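18 May 2023

Read the Pimuton notes over breakfast. Four pages on the new housing system, and the word "community" in every paragraph.
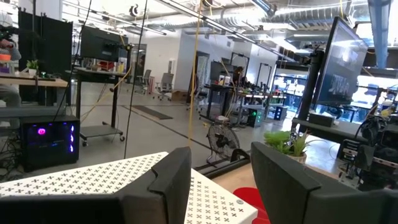

So what does a plot in Drururdale cost now? It costs 2,231 silver up front, plus 30 a day in upkeep, and the upkeep starts before you have laid a single board.

I have 1,519 silver. I got that by selling smoked eel at the Parisi docks for most of the spring, and the price of eel has dropped by a third since they let everybody fish from the pier. The notes call this a healthy market. I would call it one more reason to stop smoking eel, but my cook skill is at 22 and I can't stand the thought of starting over in leather.

What bothers me is the claim that a house "pays for itself." How? The garden beds grow turnips and flax. Turnips sell for nothing. Flax sells if you can get it to Zosow, and the road to Zosow has those toll gates now, and the toll is taken on the weight of the cart. I worked it out on the back of an envelope and came up short every week, even with good weather. Maybe I have the harvest rate wrong. The wiki has two different numbers for it and the notes have none.

The guild is all for it, of course. They want a row of houses along the river with a shared kiln at the end, and somebody has drawn a map with our names on the lots. Mine is next to the swamp. I said I'd think about it. I did ask who owns the kiln if the guild breaks up and got a thumbs up in reply.

I remember the shipyards. Those were going to change everything too, and by September you could buy a hull for less than the nails in it. I still have two hulls in the bank at Parisi, taking up space.

Logged in tonight anyway and walked the whole river at Drururdale. It is pretty, I'll give them that - the light on the reeds, the frogs. Half the lots already had stakes in them. Could be real buyers, could be the same handful of people who bought up the docks and rented them back to us.

Smoked one last batch of eel before bed. Listed it a little under the going price. Will look at the flax numbers again tomorrow, and ask about a lot away from the swamp.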